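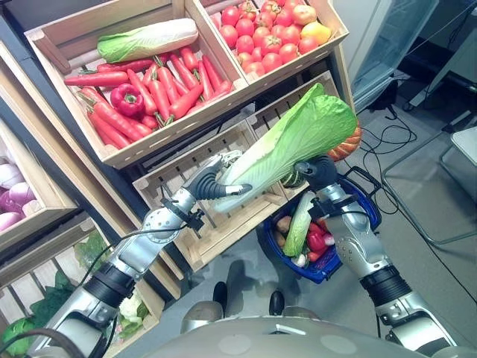
Produce Department Walk-Through, Zostcombe Store
2/8/22
By Khrystyna-Mariia Bondarchuk

Areas checked: sales floor, prep room, walk-in cooler, receiving door. Store lead present: Vitalii Moroz. Ratings are OK, FIX (before next visit) or NOW (same day).

1. Floors dry and free of leaves and stems — OK
Sweep log filled in through 11 a.m. One initial missing on the early round.

2. Mats flat at the misting case — FIX
The corner nearest the herbs curls up. Tape was tried and has let go. Replace the mat.

3. Shelving and crates stable — OK
Upper crates do not rock when pushed. Stack height is within the store rule. Please keep heavy items like squash and cabbage on the lower level.
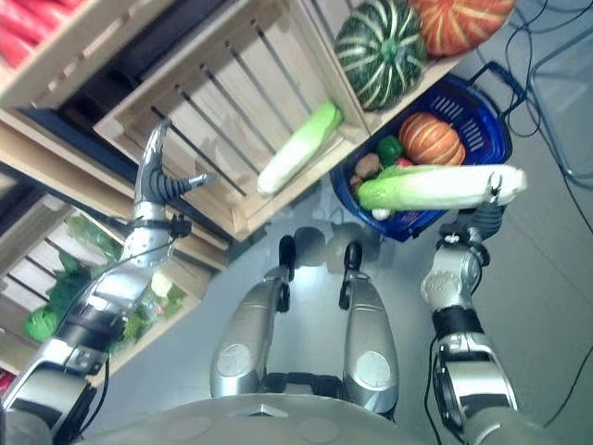 Floor and crate shelving, item 3.

4. Cooler temperature — OK
Door gauge read 38, probe read 39. The gauge was changed in October and has stayed close to the probe.

5. Cooler door release from inside — NOW
Works, but takes two hard pushes. Vitalii called Medeiros for service while I was there. Keep the door propped when anyone is inside until it is repaired.

6. Knives and trimming table — FIX
Knives clean and racked. Two cut gloves have holes in the fingers and should be thrown out. New pairs are on the Gredano order.

7. Sanitizer strength — OK
Test strip matched the label. Strips expire soon, order more.

8. Pallet jack — OK
Wheels and handle release fine. The load plate is hard to read — clean it or get a new one from Drosta.

9. Receiving door and dock plate — FIX
Plate has a bent lip on the left. A cart wheel catches on it. Also carried over from the last visit.

10. Exit path behind prep room — OK
Clear at time of visit. Last time there were banana boxes in it, so this is better.

11. Fire extinguisher — OK
Tag current, pin in place. Nothing hung on the bracket.

12. Hand sink — OK
Hot water, soap, towels. The trash can lid sticks.

General comments: the prep room is in good shape. Item 9 should not show up a third time. Send the service slip for item 5 to me when you have it.

Recent
Walk-In Cooler Door Checks
Reading a Sanitizer Test Strip
Bakery Walk-Through, Zostcombe Store
Ladder and Step Stool Checklist

165 shares
Comments (2)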